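Chapter 4
Seeing a Robot at Work 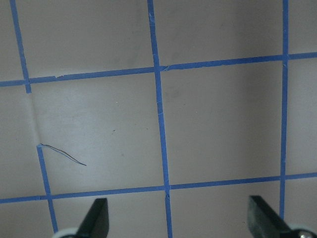 Photo: Ustcombe open day, gripper view. Courtesy of Kohlhase.

In December the training hall at Ustcombe opens its doors to visitors. Most come to see the robot arms, and most spend their first few minutes looking at the tape on the table. Blue lines run across the work surface in two directions and divide it into cells. The staff call this the grid, and nearly every task shown during the day begins with it.

A robot arm has no idea of "over there" or "a bit to the left". It works with positions, and a position has to be measured from somewhere. At Ustcombe the operators give each cell a letter and a number, and visitors are asked to call one out. The arm then moves until its two fingers are above that cell. When the demonstration was first run by Lellau, a training firm, it used 14 set positions. Over one season the arm made 2,196 moves, and 513 of them were to cells chosen by visitors.

The tape itself is put down by hand. Lines may lean a little, pieces may overlap, and edges tear with use. A person reading the grid hardly notices. A program that looks for straight blue lines may be confused by a gap, or may take a fold in the surface for an edge. We return to this problem in Section 4.3.

It also matters where the camera is placed. A camera fixed to the ceiling sees the whole table from one side of the work. A camera on the wrist travels with the arm, so the fingers stay in view while everything else shifts and tilts. Parallel lines on the table may not look parallel from there. The Grutley exercise at the end of this chapter asks you to work out a cell's position from such a view, using a sheet of card marked in squares of 100 mm.

By the end of the chapter you should be able to:

explain why a robot needs a reference point
describe the difference between a fixed camera and a wrist camera
draw up a simple grid and name its cells
plan a short demonstration for visitors

4.1 Before the visit

Read the safety sheet in Appendix B. Write down two questions you would like to put to an operator, and keep them for Section 4.5.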